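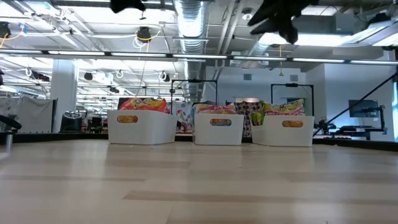 Snack bags, three tubs full. Why so crinkly?

Ever squashed a crisp packet? Noisy, isn't it. Loads of tiny folds all snapping at once. The bag is plastic with a very thin layer of metal on it. Keeps out light, keeps out damp. Crisps stay crisp!
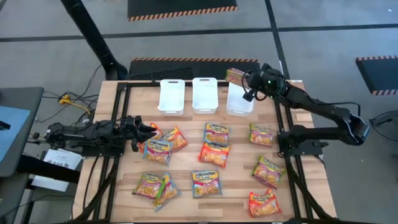

Noodles are differnt. They're dried before they go in the packet, so hardly any water left. No water, no mould (mould needs a drink, same as you). That's why instant noodle packets like the ones spread over this table can wait in a cupboard for months. Add hot water, the noodles soak it up and go bendy again. Ask a grown up to pour.

Now paper. Older than plastic, by a lot.

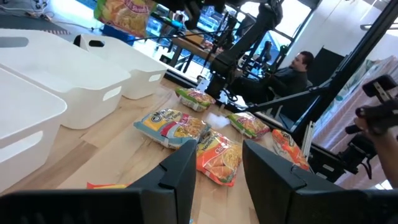 Paper is made from wood, mashed up with water till it's mush. Then squashed flat and dried. Brown paper, like the sheets on the table here, mostly hasn't been bleached, so it keeps a woody colour. Good for wrapping. Bad for crisps, as damp air gets straight thorugh.

Try it! One crisp in a paper bag, one in a clipped crisp packet. Leave till Monday. Bite both. Which one is soggy?

Words by Cadi Llewellyn. Next time: why tins have ridges.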